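Minutes of the July meeting, Bamcombe Allotment and Garden Association
Held in the back room of the Andton Road hall, start 7.05 p.m.

Present: Philomena Quinlan (chair), Gerasimos Kourkoulas, Beathag Semple, Marta Stetsiuk, Uliana Zhuravel (minutes). Apologies were received from the Demchenko family, plot 3.

1. Minutes of the last meeting
They were read and accepted with one correction. Under item 4 the word "hedge" should be "ditch". Uliana will change it in the file copy.

2. Water
Gerasimos reported on the water meter. The reading at the end of the month was 3774 and he has sent it to the water company. He thinks the tap near the lower gate loses water at night, as the ground beside it is soft every morning when he comes. Beathag asked if this can be the overflow from the tank. Gerasimos said the tank was low all that week, so he does not believe it. He will close the lower tap for one week and read the meter again. Holders of the lower plots will please use the tap by the shed in this time.

Philomena reminded everyone that hoses are for filling butts only and must not be left running on the beds. There was some discussion about this. Marta finds the rule too hard in a dry month. It was agreed to keep the rule until the leak is found and then to speak again.
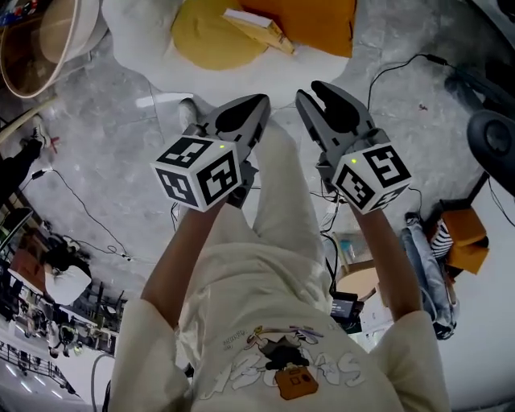
3. Money
The balance in the account is 1479 pounds. From this we must still pay the insurance and the skip. Beathag has asked for two prices for the repair of the main path. The lower price is 400 pounds, for the part from the gate to the compost bays. The other firm, Laralport, wrote that they will give a price only after a visit. Philomena would like to wait for this visit. Marta said that we waited also last year and then the rain came. A vote was taken – four for waiting until the next meeting, one against.

Rents: two plots have not paid. Uliana will write to both holders in a friendly way before any formal letter is sent.

4. Waiting list and empty plots
Plot 17 is free again. It has much bindweed and the glass of the old cold frame is broken. Gerasimos offered to take out the glass before the plot is shown to anybody. It was proposed to divide the plot in two halves, so that two people from the list can start. Beathag is against small plots in general, but she agreed in this case. Marta will telephone to the first names on the list.

5. Compost bays
Somebody has again put cooked food in the middle bay and rats were seen. A new notice will be made with larger letters. Uliana asked that the notice also says no plastic pots and no "compostable" bags, which do not break down in our bays. Agreed.

6. Summer open afternoon
The tea table will be as in last year. Marta has the cups. Philomena will ask the school for the loan of benches. The seed swap will be next to the shed if dry, otherwise in the hall. Labels must be written with the name of the plant and the year – last time there were many envelopes with nothing on them.

Beathag brought her jam labels for approval. They were liked.

7. Any other business
The padlock of the shed is stiff. Gerasimos will oil it.
Marta asked who has borrowed the long ladder. It is not known. Please bring it back.

The meeting closed at 8.40 p.m. The next meeting is in the same room.

Minutes written by Uliana Zhuravel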